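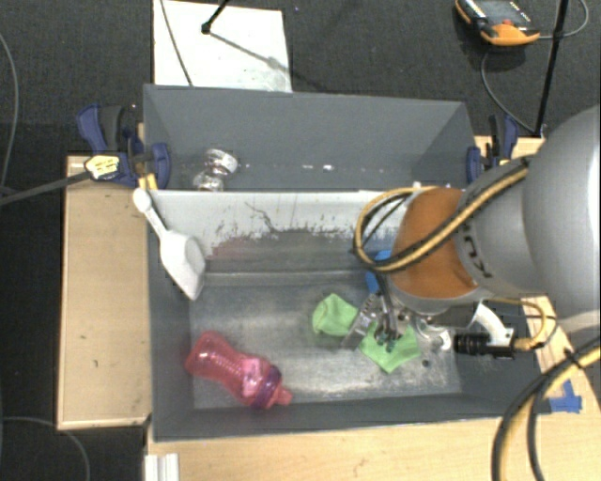 Mixed returns: sorting cloth and hard goods out of deep bins
Speaker notes, Xuân Âu, 9 November 2019

Slide 1. Title
Say name, say Fatbridge. Slides go up on the shared drive afterwards. Questions at the end, except on definitions, which people should ask at once.

Slide 2. What counts as a mixed bin
A mixed bin holds at least one textile and at least one rigid item. Green cloth with a bottle lying beside it qualifies. A bin of folded towels does not, whatever state the towels are in.
The Rorel handbook of 1996 has no category for this. It sorts by weight only, and we kept to it for too long.

Slide 3. Why grey bins
Large rectangular, flat floor, open top. Grey gives fair contrast with light green, bright blue and pink. It gives poor contrast with grey marl, and we lose socks. Mladenović supply a white liner. We tried it in April and dropped it, as cloth dragged it up at the corners.
Bins stand one behind the other on light wood. The order matters: front bin is worked, rear bin waits. Do not swap them mid-batch.

Slide 4. How cloth lies
Two states to name for the audience.
Heap: crumpled, rounded outline, no free edge on top.
Spread: lies flatter, with a corner or edge you can find.
One colour in a bin can show both states at once. Green to the left in a heap, green to the right running out to a point. From above there is no telling whether that is one cloth or two. Record it as "cloth, extent unknown" and leave it at that until something is lifted.
Pause here. People always want to guess.

Slide 5. Order of removal
Cloth on top of rigid: cloth first.
Cloth beside rigid: cloth first, taken by a corner if there is one.
Rigid on top of cloth: rigid first, straight up.
Bottles last where they lie clear. A bottle on its side at the near left of the bin is in no one's way. Translucent ones are easy to misjudge for size, so go by the base.
Objects at the far side, half hidden, get no label before they can be seen whole. "Blue object" is an acceptable entry.

Slide 6. The trial
812 bins over 18 working days, 2 sorting orders compared: cloth first, and nearest item first.
Cloth first left fewer items snagged in fabric. Nearest first was quicker on bins with a single cloth and slower on everything else. Nearly all the long delays came from heaps with no free edge.
Show the table. Do not read it out.

Slide 7. Marks on the bin floor
Small dark spots on the floor get logged as items more often than they should. Rule now in force: anything smaller than a shirt button is noted as a mark and checked after the bin is emptied.

Slide 8. Open points
Ello want a third state between heap and spread. I am not convinced; the cases they sent all had a findable corner.
Wet cloth was excluded from the trial.
Bottle caps are still recorded separately from bottles by the late shift. To be settled.

Slide 9. Contact and questions
Leave slide 5 up during questions.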